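3 min read

Carmela Echevarría
Thread, for everybody who asked me about my shoulder. I have finished my physical therapy in June and I promised to write how it was. I am not a medical person, only a patient who took notes.

1/ I teach sewing, and for many years I hold my right arm up at the machine. Last winter I could not reach the top shelf in my kitchen. Putting on a coat was a small fight each morning. I waited too long before I asked for help, please do not copy this part.

2/ My doctor said "frozen shoulder" and sent me to the Hurlow clinic, on the Fuvbridge road, next to the bakery. The first visit was with Yabsira Workneh. She measured how far I can lift the arm to the side. It was 114 degrees with her help, and much less alone. I wrote the number on my hand so I do not forget it.

3/ I expected massage. There was very little massage. Most of the hour I was learning three exercises, and she corrected me again and again until I did them slowly enough.

4/ The exercises, because many of you asked:
- Pendulum. Lean on a table with the good arm and let the other one hang and make small circles.
- Table slide. Sit down, put the hand on a towel, push it forward, come back.
- Wall walk. The fingers climb the wall, and you stop before it becomes sharp pain.
Yours can be different. Ask the person who treats you.

5/ I did them in the morning before coffee and again at 9 in the evening. On bad days I did only the pendulum. Yabsira told me this is allowed, and I was very relieved, I had prepared an excuse already.

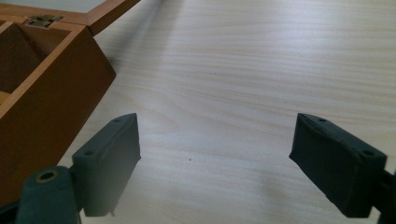 6/ About sleeping
This was the hardest for me. What helped was one pillow under the arm and another behind my back, so I could not roll over. A warm pack for a little while before bed was also good. I tried the expensive Gwilliam pillow of my sister and returned it to her after two nights.

7/ About money
My insurance paid for part of the visits. Ask before you begin how many visits they cover, and ask them to send it in writing. I asked only by phone and later we had a long discussion.

8/ Today I can reach the shelf. Behind the back I am still stiff, and closing a zipper there is slow work. Yabsira says to continue the wall walk at home and come back if it gets worse.

9/ If you live in Bimarmont, the bus stops very near to the clinic, but the entrance is on the side, where the parking is. I walked past it the first time. Write to me if you have questions about the exercises, I answer in the evenings.

Contact | © Carmela Echevarría | Back to top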